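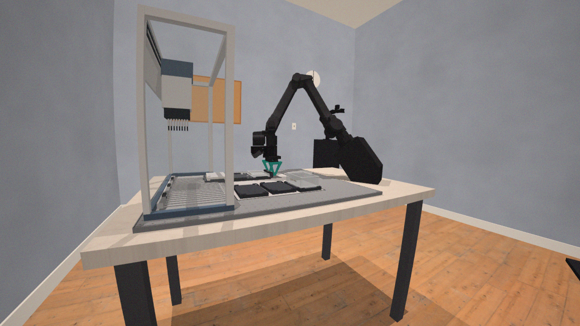

Skirting board (baseboard, if you grew up with American telly like I did) is the strip that runs along the bottom of an indoor wall and covers the gap where the wall meets the floor. I've been fitting and repairing the stuff for years and I still get oddly excited about it, so forgive me if this entry wanders a bit!

What it's for

Plaster hardly ever reaches the floor in a neat line, and floorboards need a little room at the edges to swell and shrink with the seasons. The skirting hides both. It also takes the knocks from chairs, mops and toy cars, which plaster is very bad at doing. In older houses it was often tall and showy in the front rooms and got plainer the further up the stairs you went, so you can sometimes tell which bedroom was the maid's just by looking down.

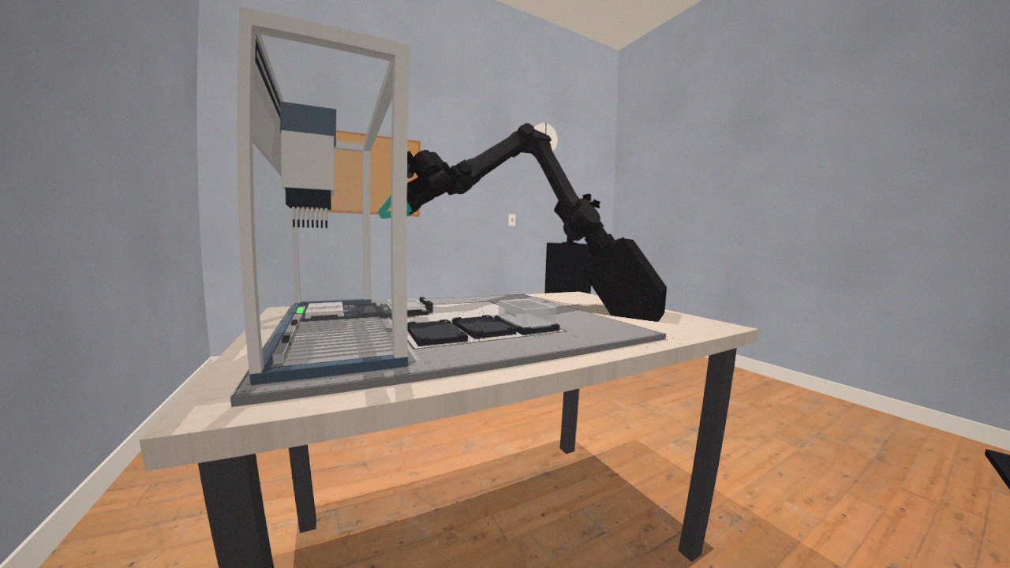
Height is where people argue. My friend Teresa Kurek likes hers 200 mm tall even in a box room, and I think that's far too much under a low ceiling, but she has to live with it and I don't. Most of the shapes have names: torus has a fat rounded top, ogee has an S-shaped curve, and bullnose is simply rounded over. Plain square edge is the cheapest and collects the most dust on its top ledge — I speak as someone who has a whole house of it.

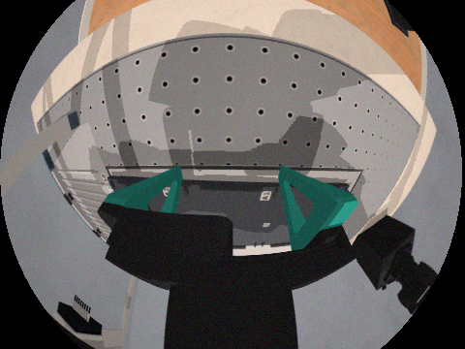
Fitting it

Start with the longest wall. Outside corners are mitred, meaning each piece is cut at 45 degrees, but inside corners are better scribed, where one board is cut to the shape of the other and butts up against it. Scribing looks frightening and takes one Saturday to learn. Leave a gap of 10 mm between a wooden floor and the wall, and fix the skirting to the wall only, never down into the boards, or the floor can't move and will start to lift. 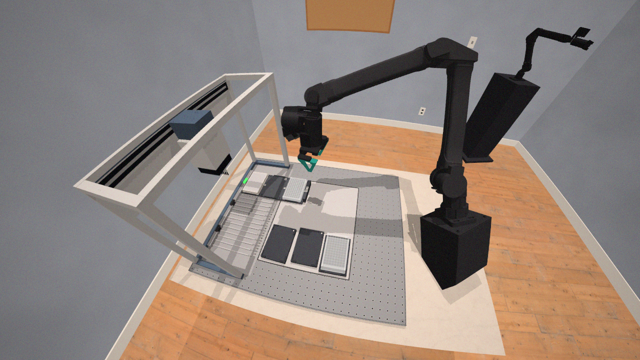 Old plaster walls are rarely flat, so grab adhesive alone may not pull a long board in. I use screws and plugs, then filler, then a thin bead of caulk along the top before painting. White is still the usual choice, though I've seen lovely rooms with the skirting painted the same blue-grey as the walls, and Iwona Kaczmarczyk did hers in a dark green that I've been jealous of since April.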